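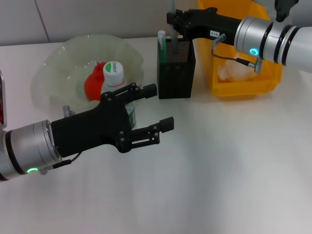
4.2 Open Containers and Mixed Contents

Items kept on a tabletop are seldom spread evenly across it. In the Wadness inventory, most small goods were found in open containers – bowls, bins, trays, and upright holders – that had been left on the table between uses. The present section deals with these containers and with what was kept in them. Closed boxes, drawers, and cabinets are treated in Section 4.4.

The inventory covered 60 tables and recorded 152 open containers. Each container was entered once on the Guvon sheet under its form (wide, upright, or deep), its main material, and whether its contents could be identified from outside without moving anything. Contents were then listed item by item, giving more than 470 entries. Packaging that held nothing was entered as an item in its own right. Earlier versions of the sheet had left it out, and the totals for deep bins were too low as a result.

A container was classed as single-use when all of its contents belonged to one household group, such as food, writing supplies, or cleaning goods. It was classed as mixed when two or more groups were present. By this rule, 58 containers were mixed. The share was highest among wide bowls and lowest among upright holders. The narrow opening of an upright holder limits what can be placed in it, and long, thin articles are readily accepted whatever their purpose. The low share for this form should therefore be read with some care. A tube and a pencil may stand side by side in a pen holder and still have little in common, and the coders did not always agree on whether such a pair crossed a group boundary.

Figure 3 illustrates the difference among the three forms. The wide form is represented by a translucent pale green bowl with a ruffled rim, in which a red bell pepper and an upright white bottle share the same space. The upright form is a black mesh pen holder containing a white tube with a green band and a gray rod. The deep form is a yellow plastic bin with a crumpled clear plastic bag inside it. The bowl's contents raise the more difficult question for sorting. The pepper is produce and can be assigned at once. The bottle carries the name "Ostbon" on its cap, but a name on a cap does not by itself establish a household group, and under the coding rules an item of this type remains "unassigned" until its label has been read in full.

Unassigned items were kept separate in the analysis. A container holding one assigned and one unassigned item was not counted as mixed unless the second item was later resolved to a different group. This is a strict rule, and it lowers the reported number of mixed containers. The alternative, in which every unassigned item is taken to form its own group, was considered during the July revision of the protocol and set aside. It would have marked as mixed any container with a turned or worn label.

Material had a smaller effect than form. Clear and translucent plastics allowed coders to list contents without handling them, and mesh allowed this in part, depending on the size of the openings and the light behind them. Solid-walled bins had to be viewed from above. Where a bag lay inside a bin, coders were asked to record the bag first and to open it only if it appeared to hold something. Clear bags were simple to judge. Folded paper bags were not, and they account for most of the second visits noted in the log.

The position of a container on its table was recorded in broad terms only: near edge, middle, or far edge. Containers at the far edge tended to have longer item lists than those placed closer to hand. Two explanations are possible. Containers at the far edge may be used less often and so fill slowly with goods that have no other place, or they may be moved there once they are full. The inventory was made in single visits and cannot separate the two. The repeat-visit data from the Ene tables, which are described in Section 5, offer a partial answer.

Tidying advice of the kind collected in the Jomum handbook generally recommends one container for each group of goods. The present results give limited support to that advice as a description of ordinary practice. Upright holders came close to it. Wide bowls did not, and for this form the item list was a better guide to use than any name the container might be given.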